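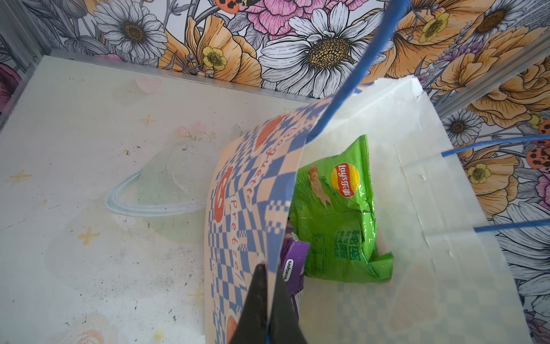

Foto: Shona Haldane / Projeto Gramasstead

Guardar as compras: o que uma máquina já consegue fazer em casa
Relatório de projeto, março de 2020

Quando começámos o Gramasstead, a pergunta parecia-nos simples, quase de conversa de café: uma máquina já consegue arrumar as compras de uma casa normal? Escolhemos os sacos de papel e os pacotes de snacks por nos parecerem a parte fácil do assunto, e foi com algum embaraço (e muitas gargalhadas) que percebemos, logo em outubro, que tínhamos escolhido das coisas mais teimosas que existem numa cozinha. Um pacote de batatas fritas amarrota-se, as asas de cordão metem-se à frente de tudo e a boca do saco fecha-se quando menos convém.

A Shona ficou com a programação dos movimentos e eu, Craig Chisholm, com os registos e com esta redação, que peço desde já que leiam com paciência. O nosso orientador insistiu para que uma pessoa fizesse primeiro cada tarefa à mão, com calma, e ainda bem que insistiu. Demos conta de gestos em que nunca tínhamos pensado: segurar a borda do papel com dois dedos, inclinar um pouco o saco, espreitar lá para dentro antes de escolher onde cabe a próxima coisa.

Fizemos 50 tentativas por tarefa. Ao tirar caixas pequenas e rígidas de cima da mesa, o sistema acertou em 47, e ficámos contentíssimos. Com pacotes moles metidos num saco já meio cheio, o resultado desceu para 40 por cento, e as falhas foram quase sempre do mesmo género - a pinça agarrava o papel em vez do pacote, ou apanhava os dois ao mesmo tempo.

Convém dizer também que trabalhámos com dois braços sobre um tampo claro, com os snacks espalhados ao lado do saco de xadrez azul e branco. É uma arrumação bem mais generosa do que a bancada de minha casa, onde há sempre uma chávena pelo meio.
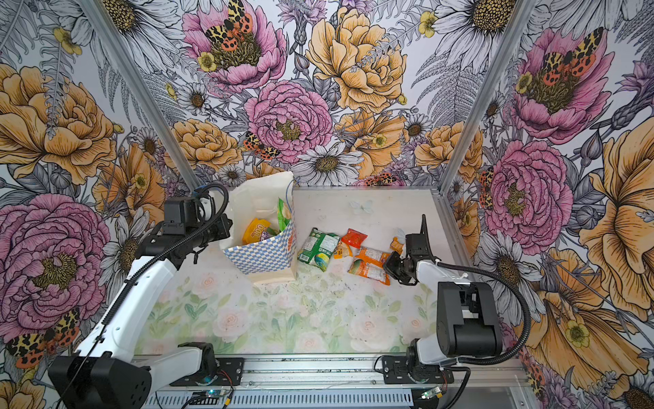 O que falta para chegar à cozinha

Na nossa opinião, falta sobretudo tato. Uma pessoa sente que o papel vai rasgar e alivia a mão sem dar por isso; o nosso programa só sabia abrir ou fechar. Gostávamos de repetir tudo com sensores de força e com sacos de pano, que ficaram de fora por falta de tempo.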